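About Harkcombe Fruit Boxes

We started out with one borrowed table and more citrus than our families could possibly eat, and I suppose we have never quite shaken off that kitchen-counter way of doing things. These days Harkcombe sends out 200 boxes a week, to homes in Furkby and all the little roads beyond it — and we still fuss over every piece of fruit. The small oranges come to us through Bhutto, the mangoes through Hulter, and whatever is ripe that morning is what goes in.

Small oranges, and a big brownish-green fruit for the same red-rimmed box 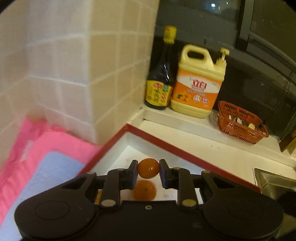
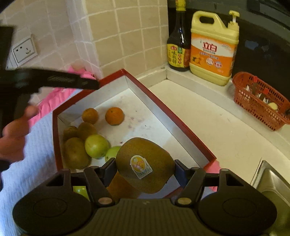
Come and See Us

Our door is open from 11 until 5, and you're welcome to bring back your old box — we'll gladly fill it again!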